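Keeping a Shared Office Table Clean and Usable

Posted January 12, 2023
Filed under: Home and Office Care

A wooden table in an office takes more wear than one in a dining room. People set down cups, slide boxes across it and leave a printer in the same spot for years. Most of the damage is slow and easy to prevent.

Start by taking everything off. Wiping around things leaves a line of dirt at the base of each one, and on dark wood that line shows once the item is moved. Put small items on a chair or in a box. Switch the printer off and unplug it before lifting, and take the paper out of the tray if it slides out easily.

Dust first with a dry cloth, going with the grain. Then use a second cloth, wrung out until it no longer drips, with one drop of dish soap in it. Go over the top in long strokes and dry it right away with a clean towel. Do not spray cleaner straight onto the wood. It runs into seams and around the edge, and the finish lifts there first.

Sticky rings from cups usually come off with warm water on a folded cloth held in place for a minute. White rings are moisture in the finish. Leave them alone for a day or two, as many fade without help. If one stays, try a little plain mayonnaise or petroleum jelly overnight and wipe it off in the morning. Test it under the edge first.

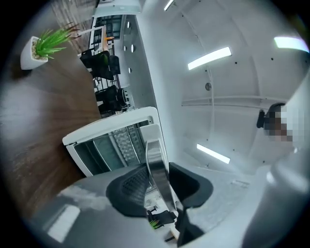
PRINTERS AND PLANTS

A white printer housing picks up gray smudges wherever hands touch it. Use a barely damp cloth with no soap for the first pass. For marks that stay, put a little rubbing alcohol on a cotton pad and try it somewhere out of sight. Keep alcohol off dark glossy panels and use a dry microfiber cloth on those. Glossy parts scratch easily, so shake the dust out of the cloth first.

Stick felt pads under anything that stays on the table for good. The Cindari pads sold in sheets can be cut to size with scissors. Rubber feet can leave dark marks on some finishes, and those marks do not wipe away. A piece of thin cork under the feet works too. Check that the machine still sits level and that no vent is covered.

Leave room for the tray and the lid to open all the way. If a printer has to go near the edge of a table, run the cable down the back and tie it to the table leg so a passing chair does not catch it.

Small planters belong on a saucer, even those without a drain hole. Water gets down the side when you pour. Take the plant to the sink, water it there, let it stand for 12 minutes and dry the bottom before it goes back. Keep it well away from anything with a plug. Spiky, grassy plants collect dust down in the middle, and a soft paintbrush gets it out. Wipe plastic leaves with a damp cloth.

CHAIRS

Mesh backs hold more dust than they seem to. Vacuum both sides with the brush attachment on low. For stains, use lukewarm water with a little laundry soap, dab, and let the chair dry overnight before anyone leans on it.

Chair arms and table edges wear each other down. Lower the arms if they adjust, or put clear bumper tape along the edge. We bought a roll from Detard for around 3 dollars and it has held up well.

Pull hair and thread out of the casters with tweezers every couple of months. If a wheel still drags after that, replace it. Measure the stem before you order.

See also: Getting Ink off Painted Shelves; Renaud Wax or Plain Oil for Old Desks

Comments (3)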